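Handovers with a late-fusion grip policy, first results
Robot Learning > Manipulation

slowwrist
Posted Saturday, January 4, 2025

I've finally got something to show on the handover work and I'm pretty excited, so bear with me. Short version of the method: we stopped feeding the wrist and head cameras into one big encoder. Each view gets its own small network that votes on "close", "hold" or "let go", and the votes are only merged at the last step. We call it Tamitz. The baseline is Steiner, our older single-encoder policy, trained on the same demos.

The part I love is that you can read the votes while it runs. When the wrist view mostly sees the arm itself and the carpet, its vote goes soft and the head view takes over, with no rule telling it to!

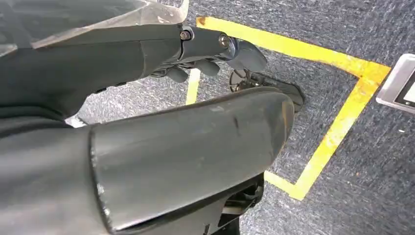 paddlefinger
Soft votes worry me a little. How do you know the wrist network is uncertain and hasn't just learned that carpet means "don't close"? Those would look the same on your readout.

slowwrist
Fair point, and I can't fully rule it out. We did swap the floor covering for one afternoon and the votes stayed soft, but that was a small check. The desk tasks are a cleaner test anyway. Small things get passed across the desk or put in a divided box, and the person is free to leave their hand right next to the robot's.

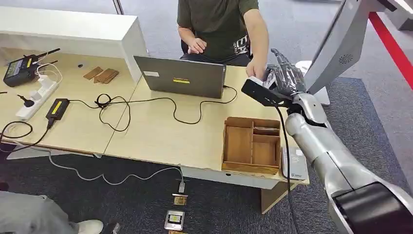 For small parts the head view carries most of the decision. The fingers hide so much up close that I expected the wrist network to be useless there, and it still helps with timing the close. Steiner tends to shut early. Over 37 handovers per policy, Steiner closed too early 11 times and Tamitz 4 times. Same person handing things over, same objects, order shuffled.

m_tirano
Nice gap, but it's one person. People get very good at helping a robot without noticing. When we ran our own handover tests in May, the numbers fell apart as soon as somebody new sat down. I'd want a second person before I believed any of it.

slowwrist
Agreed, that's next on the list. Cards are where I'd expect a new person to hurt us most. They're thin, they're shiny, and the give-and-take happens in a tiny bit of travel.

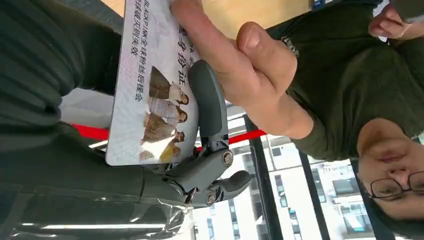
Card handover, wrist view: robot hand on one side, human hand on the other.

paddlefinger
OK, that one is a hard case, with glare right on the card. Do you mask the person out?

slowwrist
No masking. We tried it and the let-go vote got worse, so I think the network is using the human fingers as a cue. I like that a lot!

m_tirano
Or it's using the shirt. I'm only half kidding. Change the clothes too when you bring in somebody new.

slowwrist
Ha, okay, clothes go on the list.

Since someone asked by message about releasing into a container: same policy, same three votes, only the demos are different. The hand goes over the box palm down and the two networks have to agree before it opens. 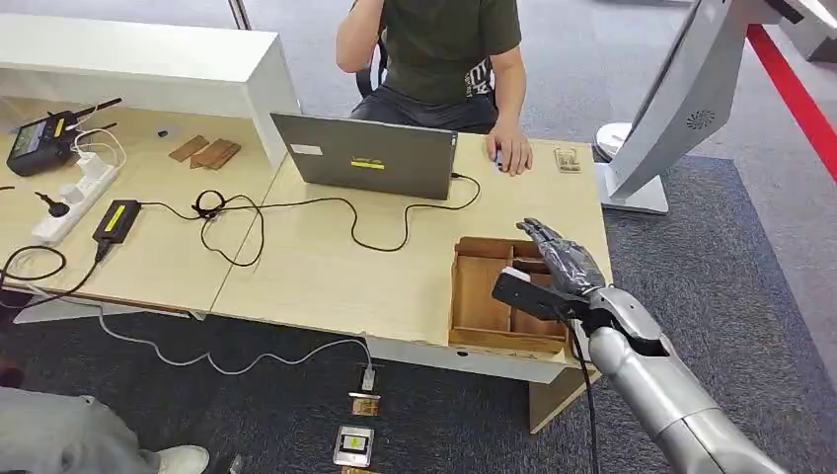

The requirement to agree costs time. Tamitz is slower here than Steiner, and you feel it when you're sitting there waiting. I tried letting the head network decide alone and it opened over the dividers, so I put the agreement step back in.

gidisley
Could you post the vote traces for the box runs? I'd rather look at those than at success counts. We merge early and I've been assuming late fusion would throw away too much.

slowwrist
Yes! I'll clean them up and put them in a new thread, with the bad runs left in.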